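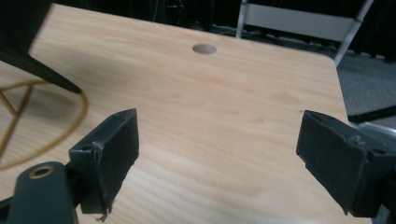 About Jiltance

Jiltance makes desks and worktables for offices, schools and people who work at home. The workshop is in Drosmont, in a former seed warehouse, and employs 19 people across cutting, finishing and dispatch.

What we make

The catalog has 2 lines. Curesar is the fixed-height table, supplied with straight legs and a single top. Psarras is the heavier bench version, intended for shared rooms and workshops. Both use the same tops, so a worn one can be replaced without buying a new base.

Tops and edges

Pale wood is our standard choice. We sort boards by color and grain before finishing, and some variation between tops is normal: tan and honey streaks are not treated as faults. Corners are rounded on every table. Square corners can be ordered, but they dent sooner and are harder to repair.

Cable openings

A round opening is cut through the top for cables. The rim is smoothed before the finish goes on — an unsealed rim picks up dirt quickly. Position can be changed at the time of order. We do not cut a second opening in a top that has already been finished.

Finish and care

Wipe with a damp cloth and dry along the grain. Do not use scouring pads or bleach. Small scratches can be sanded out locally and recoated; the repair sheet supplied with each table gives the grit sequence.

Orders

We finished 218 tables last year, of which 104 went to schools. Most orders are made after payment of a deposit, and lead times are confirmed in writing. Replacement tops are quoted separately. Sample pieces may be collected from the Drosmont workshop on Friday afternoons, or mailed on request.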